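Home | Robotics | Appliances | Trade | Subscribe

Kitchen arm trial puts fruit handling to the test

Robotics firm Multer has released results from a simulated kitchen trial in which a single fixed arm is asked to move fruit into a colander in a sink. The task is a small part of food preparation, but it combines several problems that still trouble household machines: round objects, a recessed basin and a faucet in the way.

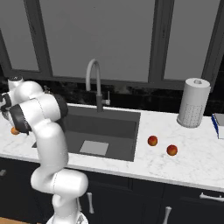
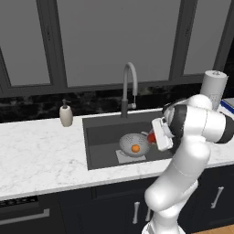
Both views are rendered, with the white arm working at the same marble counter and dark grey sink.

Results

The arm completed 103 consecutive runs in simulation before the software was frozen for review. Of these, 16 ended with fruit dropped or left outside the colander. A further 11 were stopped when the arm came too close to the faucet.

Gizella Jakab, who heads the manipulation group at Multer, said the failures were concentrated at release. "Picking up from a flat counter is mostly dependable now. Lowering a piece beside the rim of a bowl, inside a basin, leaves very little clearance for the fingers."

The trial did not cover rinsing, drying or cutting. Water is not modelled, and the fruit is treated as rigid – a bruised peach would behave differently under the same grip force.

Mieczysław Wasilewska, an analyst at Utent, said the work showed steady progress but did not bring a home product closer on its own. "A person clears that counter in seconds and wipes it afterwards. The wiping is still a separate research program."

Multer plans to repeat the task on a physical arm in September, in a test kitchen operated by appliance maker Kotska. Pricing has not been discussed.

Comments (2)

benchtop_dan: What was the cycle time per piece? Drop rate means little without it.

Maree L: Call me when it does the roasting pan.

Contact the newsroom | Copyright Jelínek Trade Media | Back to top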